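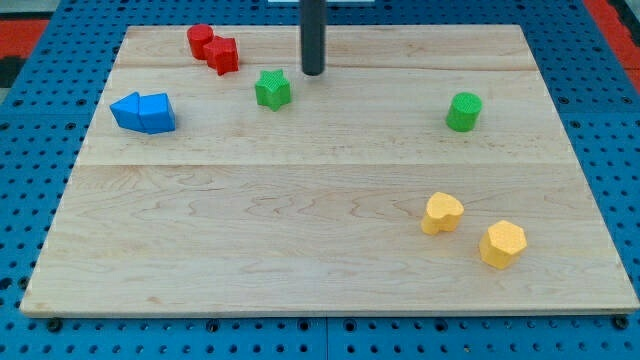 Why does a solid wood panel get wider in summer and narrower in winter, even years after it was dried and planed?

Because wood keeps trading moisture with the air for as long as it exists. When the air is damp the cell walls take on water and swell, and when the air is dry they give it back and shrink. Almost all of that change happens across the grain, so a panel gets wider and narrower while its length stays very nearly the same. Finish slows the trade down, but it doesn't stop it.

Introduction to Solid Wood Furniture
Notes for Session 4: Wood Movement and Glued-Up Panels
Instructor: Rosine Perrin
Room 607

Welcome back, everybody. A few of you stayed late last time asking why the old drawer front I passed around had split right along its glued-on molding, and I promised we'd get to it, so we'll start there and wander outward. Please keep these notes with your cut list, because you'll want the arithmetic on the second half when you size your tabletops.

Where the water is

A freshly cut log holds water in two places. Some of it sits in the hollow middles of the cells, like water in a bundle of drinking straws, and some is held in the walls of the cells themselves. The first kind leaves without changing the size of the wood at all. A green plank can lose a good deal of weight in its first weeks in the stack and still measure exactly what it measured off the saw. It's only when the hollows are empty and the walls begin to dry that the plank starts to shrink. The books call that turning point fiber saturation, and you'll see it given as somewhere in the high twenties, as a percent of the dry weight of the wood.

By the time you buy a board from a good yard, all of that is long past. What matters to us is the smaller swing afterward, the one that follows the weather and the furnace.

I keep a little hygrometer on the shelf by the clamps. On the day I wrote this it said 58 percent, and wood left long enough in air like that will settle a bit above 10 percent moisture content. In a heated house in January the same piece might drop to 6. You can't see it happening, and then one morning a door that has always stuck swings freely and there's a gap beside it you could slide a coin into.

Three directions, three answers

Along the grain: so little that for furniture we treat it as zero. (Odd wood from very young trees, or from near the pith, can misbehave, and I'd keep it out of anything long and thin.)

Across the grain, in line with the rays, from the center of the tree toward the bark: a moderate amount. A quartersawn board has this direction running across its width.

Across the grain, following the curve of the growth rings: the most. A flatsawn board has this one running across its width, or mostly so. In a lot of our common hardwoods it comes to something like twice the other, and that difference is the whole reason boards cup. The bark side of a flatsawn board wants to shrink more than the heart side, so as it dries the edges lift toward the bark side. Look at the end grain, imagine the rings trying to straighten themselves out, and you've got the direction of the cup nine times out of ten.

The arithmetic

It's one multiplication, so please don't let it frighten you. Take the width of the panel, times the change in moisture content, times the number for your species from the table at the back of the textbook.

Suppose you're making a hard maple top 24 inches wide from flatsawn stock, and you expect it to travel between 6 and 10 percent over the year. The change is 4. The number for flatsawn hard maple is 0.00353.

24 x 4 x 0.00353 = 0.34 inch

A third of an inch! People always want to check it twice, and I did too when I was a student. With quartersawn stock the number is 0.00165, and the same top moves 0.16 inch, less than half as much. That's most of what you're paying for when you pay the quartersawn price.

Gluing up

Very few of us can buy a single plank wide enough for a table, so we joint the edges and glue narrower ones side by side, with the seams running along the grain. On a pale wood with flowing grain, like the board at the top of these notes, one seam can be quite faint and the next one plainer. If you'd like yours to disappear, spend your time on the layout before the glue comes out. Slide the planks past each other, flip them end for end, go and have a cup of coffee and look again. Straight grain next to straight grain hides best.

Now, the old argument over whether to alternate the rings, heart side up and then heart side down. Odette Pruvost, who taught me, alternated everything and got tops with a gentle washboard feel after some years. Hervé Sabatier, at the next bench, put every best face up and trusted his screws to hold the top flat, and his tops sometimes took on one long shallow curve instead. Both made beautiful tables. I go by looks first, and I'd like you to feel free to do the same.

A good edge joint needs no dowels or biscuits for strength. Modern yellow glue on a clean, freshly planed edge is stronger than the wood beside it. Use even pressure, a thin line of squeeze-out, and leave it in the clamps overnight if you can bear to.

Letting it move

Back to that drawer front. The molding was glued along its full length with its grain running across the grain of the front. The front tried to shrink, the molding wouldn't let it, and something had to give. You'll find the same mistake in breadboard ends glued from corner to corner, and in tops screwed tight to their aprons through plain round holes.

What to do about it:

Fix the top at the center of its width and let the two edges travel.
Use wooden buttons in a groove, or figure-eight fasteners, or slotted screw holes with the slot running across the grain.
Glue a breadboard end only at its middle few inches, and lengthen the outer peg holes in the tenons.
Leave frame-and-panel panels loose in their grooves, and put finish on the panel before assembly so that no bare stripe shows in winter.

For next time

Measure the width of your top and work out its yearly movement, both flatsawn and quartersawn. Bring an offcut with a clean end so that we can read the rings together. Capucine Tanguy has kindly offered her cherry boards for the layout exercise, so there's no need to carry your full-length stock up the stairs.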